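Who Has To Prove It? Demands for Sources in an Online Argument

Student project report, Evidence and Argument module
Submitted 5th December

1. What we set out to do

Anyone who has spent an evening on a discussion board knows the moment when one person says "source?" and the thread stops being about its subject. Our group wanted to know what happens next. We chose the Halonen thread on the Wotell boards, which ran through most of July and concerned whether a minutes book from a defunct residents' society had ever existed. It has 3086 posts. The society, at its height, had 50 members.

For readers lucky enough to have missed it, the claim was that the minutes recorded a vote to sell the Closon playing field. One side said the book was real and that they had read it. The other side asked to see a page. Most of the 3086 posts are variations on those two positions, with insults.

2. Method

Reading the whole thing was proposed and voted down. We took a sample of 200 posts, spread evenly from start to finish, and printed each on its own slip. Every slip was then sorted under one of four headings: makes a claim, asks for evidence, gives evidence, or talks about the other person. Two of us sorted separately and compared results. Where we disagreed we argued until one of us got hungry, and this should be counted as a weakness of the method.

We did the sorting by hand. The Tastance software we were offered marked sarcasm as agreement, and on this thread that would have produced the friendliest debate in history.

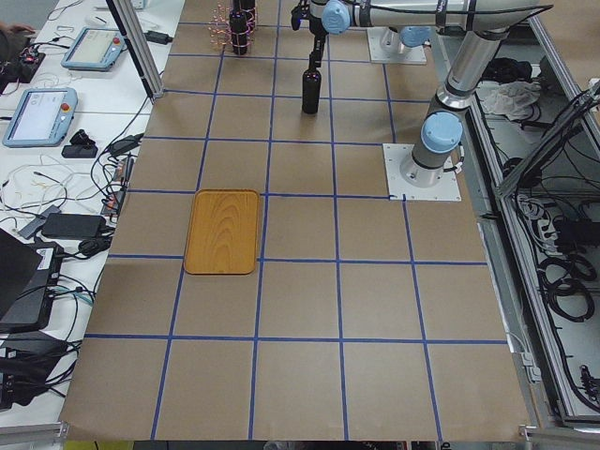
Table covered in brown paper and marked into a grid with blue tape; wooden tray at left of centre.

3. What we found

The biggest pile by a long way was "talks about the other person". The smallest was "gives evidence", with 20 slips, and we were generous. Several of those were links to earlier posts by the same author, in which he said he had evidence.

Asking for a source was rarely treated as a question. The usual replies were that the document was easy to find, that it had already been posted, or that the person asking would not understand it. Anyone who replied "then post it again" was told they were arguing in bad faith. We could not find the earlier posting either, though our sample might simply have missed it.

The sceptics do not come out of this well. When someone put up a scan of a letter mentioning the book, it was called a forgery within the hour by a user who then admitted he had not opened it.

4. Problems

Our fourth heading was too wide. "You are a liar" and "you said the opposite on page nine" both landed in it, and the second is a fair point in an argument. If we did the work again we would split it. We would also pick a thread where the moderators had not deleted things, as the gaps around the middle of the month look as though they were interesting.

We have no view on whether the minutes book exists. Two of our group now have very strong views on it and have been asked to keep them out of the report.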